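# When a Robot Sets the Table

Your plate comes to the table with a clean cloth and a mug. Who put them there? In some dining halls, the answer is starting to change.

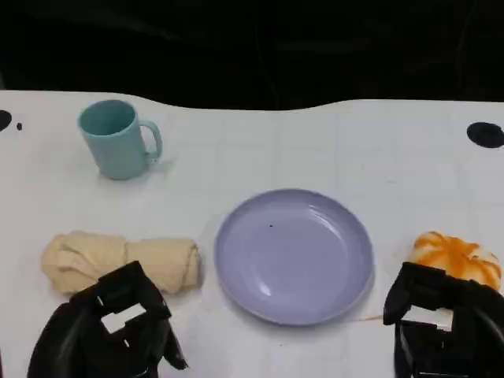
*Two black grippers at a practice table, with a mug, a plate, a rolled cloth and a soft toy food.*

In the town of Nendiddale there is a company called Veretti. It makes lunch for schools and offices, and it has a big dining hall of its own. Every day the workers there must set 222 places. For each place somebody takes a plate, a cloth and a mug, and puts them in the right spot. Then the next place, and the next.

Shahla Farahani has worked in this hall for 12 years. She told us that her feet know every metre of the floor. "The setting is not difficult," she said, "but in the evening my wrists are tired."

## How does a robot learn to do it?

A robot does not know what a mug is. It must learn, and it learns by practice, like you learned to tie your shoes. First a person moves the robot's arms many times and shows it what to do. The computer keeps all these movements. After that the robot tries alone.

The parts that hold things are called **grippers**. They do the work of your fingers, but they do not feel as your fingers feel. A plate is hard and flat, so it is not easy to get something under its edge. A mug has a handle, and the robot must find out which side the handle is on. A cloth is maybe the worst of all. It changes its shape each time you touch it!

Try it yourself: put on thick winter gloves and pick up a napkin from the table. Now roll it. You will soon understand the problem of the robot.

## What changes for the people?

At Veretti the robot is still slow. It needs 40 seconds for one place, and Shahla is much faster. But it can do the same thing again and again, and its wrists do not hurt.

Some jobs stay with people. They talk with the guests, they see when a child cannot find a seat, and they know which plate has a small crack. There are also new jobs. Shahla is now learning to teach the robot. She had a course with a teacher called Mr Huamán, and in July she will start to teach two other workers.

Not everybody is happy about it. Some workers ask: will there be enough hours for me next year? This is a fair question. The company has promised to keep all 60 workers, and the workers want to have this promise on paper. They are still talking about it.

## Words to remember

- **Automation** – when a machine does a job that people did before.
- **Gripper** – the part of a robot that takes and holds things.
- **Place** – all the things that one person needs on the table for a meal.

## Something to ask at home

Ask a grown-up which part of their work they would give to a robot, and which part they would like to keep. Write down both answers and bring them to class.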